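Countertop oven

A countertop oven, also called a toaster oven, is a small electric oven designed to stand on a kitchen counter or table. It is used for toasting, baking, broiling and reheating small amounts of food. Most models plug into an ordinary household outlet and need no permanent installation.

Design

The usual countertop oven is a metal box with a door at the front, a removable wire rack and a shallow pan. Heat comes from electric elements placed above and below the rack. The elements may be bare metal rods or wires enclosed in quartz tubes. Quartz elements warm up faster, while metal rods tend to last longer and are easier to clean around.

Controls normally include a temperature dial, a timer and a switch for choosing which elements are in use. Convection models add a fan that moves hot air through the chamber, which shortens cooking times and gives more even browning. A crumb tray slides out from the base on most modern designs; older ones have a hinged floor that drops open.

Comparison with the pop-up toaster

The pop-up toaster holds bread upright in narrow slots, with an element close to each side. It browns bread faster than an oven and uses less power for a single slice. It cannot be used for open sandwiches, pastries with loose toppings or dishes in a pan. Many households keep both appliances.

History

Small electric ovens were sold in the early twentieth century, when many homes had electric lighting but still cooked with coal, wood or gas. Early models had few settings and often no thermostat, so the cook judged the heat by watching the food.

The spread of smaller apartments after the middle of the century widened the market. In her survey of household equipment, the historian Glykeria Konstantinidis examined 2,837 kitchen inventories from rented homes and found a countertop oven listed in 113 of them. She noted that the appliance was most often recorded in homes that had no full-size range. The Bekby, a compact oven with a drop-down door, appears in 15 of the inventories, more than any other named model.

Later designs grew larger. The Dosinlow series introduced a chamber deep enough for a small roasting chicken, and a limited run of 3,000 units was sold before a second version replaced its mechanical timer with a digital one.

Safety and placement

Manufacturers generally advise leaving open space at the sides, back and top of the oven while it is in use, as the outer walls can become hot enough to scorch paper or cloth. The required distance varies by model and is given in the manual. Crumbs and grease should be removed regularly. The oven should be unplugged and fully cooled before cleaning, and the elements should not be scrubbed or sprayed with water.

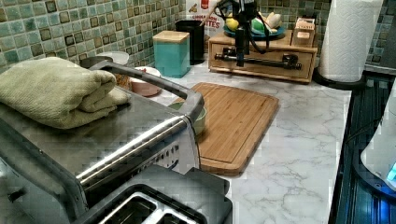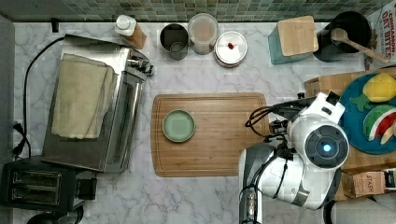 Stainless steel toaster oven and black two-slot toaster in a home kitchen

See also

Convection oven
Kitchen range
Pop-up toaster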